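Chapter 3

Where Does a Surface End? Friction, Wear and the Things We Lean On

Shares 575 | Comments 13

I used to think friction was the dullest topic in the whole of physics. At school it turned up as a little arrow pointing the wrong way, we took it off the total, and then we got on with the interesting bit. It took a summer job at Dusard, a firm that made floor coverings, to change my mind. I spent most of it dragging a weighted block over carpet samples and writing down numbers, and by September I was hooked (and had very sore knees).

What got me was how badly my guesses did. I'd look at two samples, feel them with my thumb, announce which would grip better, and be wrong again. One of the carpets had been through 4,000 passes of the block and it still held on better than a new one from the same roll! My supervisor wasn't surprised at all. She handed me a magnifier and told me to look at the fibres.

So this chapter starts with looking. Before we write down a single equation I'd like you to spend a bit of time with ordinary surfaces: a desk, a floor, the sole of your shoe.
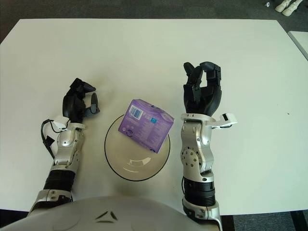

Table tops and carpet 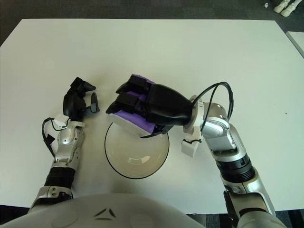
When we say a thing is smooth, we mean it feels smooth to us, and our fingertips are fairly coarse instruments. Zoom in far enough and any polished top becomes a range of hills. Put a mug down and it rests on the highest peaks only, so the area truly touching is tiny compared with the ring you'd draw round its base. We'll call this the real contact area, and it will follow us through the rest of the book, so do get friendly with it now.

Press down harder and the peaks squash a little, more of them meet, and the real contact area grows. That one idea explains a good deal of what you learned as a rule at school. It also explains why the rule goes wrong for rubber, which we come to in Section 3.4, along with the Leltesora tyre problem from the end of Chapter 2.

You'll need a ruler, a heavy book and a plank you don't mind scratching. Try the tilting experiment in Section 3.1 before reading the explanation, and write your guess down first, in pen.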